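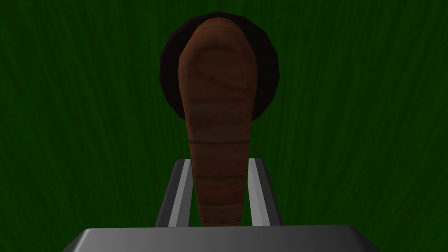

Parallel gripper comparison in sim: plain fingers vs. notched
Forum > Simulation > End effectors

jfulop
9 November 2020

I've been running two finger sets for the same parallel gripper in Lota and I'd like a second opinion before I commit to one. Same arm, same controller, same wrist camera position. Only the finger model changes.

Set A is the stock Rácz finger, flat inner face, square top. Set B is our own, with a slanted notch in the inner face.

Test object is a tapered brown thing, wide cap on top and narrow at the bottom, with grooves around the lower half. I picked it because the taper is nasty. You grab low, where it's thin, and all the mass is above you.

200 grasps per set, random approach yaw, object lifted and held. Set A held 70 percent. Set B held 88 percent. I expected a gap but not that much of one. Has anybody seen a notch matter this much on a taper?

orsolya_p
Is the 88 from lifting straight up only, or do you rotate the wrist as well? A notch will look great on a straight lift. When I ran ours on the Hovmont arm the advantage mostly went away once the wrist rolled.

jfulop
Straight up only. I can add a roll.

rbenjelloun
What are your contact settings? Grooves on a collision mesh are trouble. If the solver catches a groove edge on the notch edge you get a fake lock, and the object hangs there no matter what the friction is. Drop friction to almost nothing and run set B again. If it still holds, you're measuring the mesh.

jfulop
The grooves are in the collision mesh, yes. I assumed that was more realistic.

rbenjelloun
It's more realistic if the contact points are dense enough. With the Lota defaults they aren't. Use a smooth hull for collision and keep the grooves for looks.

lakatos_a
I don't agree with that. If the real part has grooves and the real finger has an edge, they'll catch in real life too. Smoothing the hull throws away the thing he wants to know. I'd raise the contact count and take the slowdown.

rbenjelloun
Fine if he has the compute. Run both. I'd still want the low friction check first, it takes ten minutes.

yasaman_m
Different question. Where does the camera sit? If it's behind the gripper looking along the fingers, the object covers most of what's behind it when you close in. Your policy may be picking a worse approach with set A for reasons that have nothing to do with finger shape.

jfulop
Behind and a little above. Both sets use the same pose, but you're right that the fingers take up different parts of the view. Empty gripper, fingers open, in the room with the tiled floor and the marble wall:

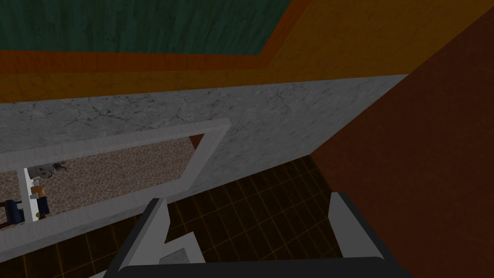
2 min read

jfulop (continued)
The left plate leans in toward the center and the right one is more upright, so the view isn't symmetric. I hadn't thought of that as a problem until now.

yasaman_m
It might be. That left plate is wide. Anything low and to the left gets covered early in the approach. Try moving the camera up a bit and tilting it down, and keep the same pose for both sets. Or feed the controller the true object pose for one batch and leave vision out.

lakatos_a
True pose batch is a good idea. It separates the two questions.

Also, that wall on the right is close. Are you starting grasps from there? I had a Flurico setup where a bunch of failures were the finger brushing the wall on the way in, and the log counted them as slips.

jfulop
Some starts are near it. The log doesn't split out wall contact. I'll add it.

orsolya_p
While you're in there, log finger opening at the moment of contact as well. With a taper the object can slide down through the gap with the fingers still reading closed enough to pass.

jfulop
OK, results so far.

Low friction check on set B: it still held almost half the time. So rbenjelloun was right, at least part of that 88 was mesh edges catching.

Smooth hull, normal friction, true pose, straight lift: set B is still ahead of set A, but by nearly 2 points. I wouldn't call that a difference.

High contact count with the grooves left in is running now and it's slow.

lakatos_a
I'd wait for that one before dropping the notch.

rbenjelloun
I'd drop it. Two points on a straight lift doesn't pay for a custom finger.

orsolya_p
Do the roll test on both hulls before anybody drops anything. Use a slow roll first, otherwise you're mostly testing how hard the arm can shake it.

jfulop
Roll test is queued after the contact run. I'm moving the camera up for that batch and keeping the old pose for a repeat, so there will be two sets of numbers. I'll post them in this thread.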